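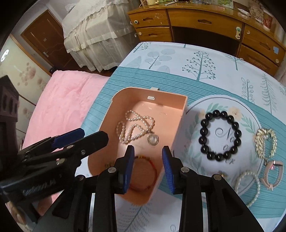 Pearl necklace with a round pendant and a red cord bracelet in an open plastic box.

# Costume jewelry: sorting, packing and drop-off

The Odgate Exchange takes in secondhand costume jewelry and resells it at our Grundbridge and Plircombe counters. Last year we put out 1,740 pieces.

## What do you take?

Necklaces, bracelets, brooches, rings and clip or pierced earrings. Single earrings are fine. We can't take watches or fine gold.

## Do I need to sort it first?

A quick sort helps. Put everything on a bed or table with a plain cloth or sheet under it, and pull out anything you want to keep. Check clasps and pins while you're there. Broken pieces are welcome in a separate bag marked "repair."

## What kind of box should I use?

Any small box with stiff sides and a lid that closes. Plastic is easiest to wipe out. Please don't use shoeboxes, as small beads get under the flaps.

## How do I pack long necklaces?

Fasten the clasp, fold the strand into loose loops and lay it in first, with any pendant at one end. Bracelets go next to it. Pin brooches shut. 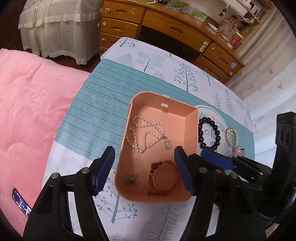
If a strand is already knotted, leave it. We untangle on a tray at the counter and would sooner do that than restring a necklace that was pulled too hard.

## Can different kinds go in one box?

Yes, up to 5 pieces. Past that, start a second box or put the heavier beads in a cloth pouch. Metal pins and brooches can scratch pearl finishes, so keep a fold of tissue between them.

## Should I clean things?

A dry, soft cloth is enough. Don't soak anything strung on cord or elastic.

## Is there a limit?

400 pieces per household per year. For larger lots, call the Grundbridge counter before you come.

## When can I drop off?

Saturday until 5 at either counter. Plircombe has parking behind the building.

## Can I get my box back?

Yes, if you wait while we empty it. Boxes left behind go on the free shelf by the door.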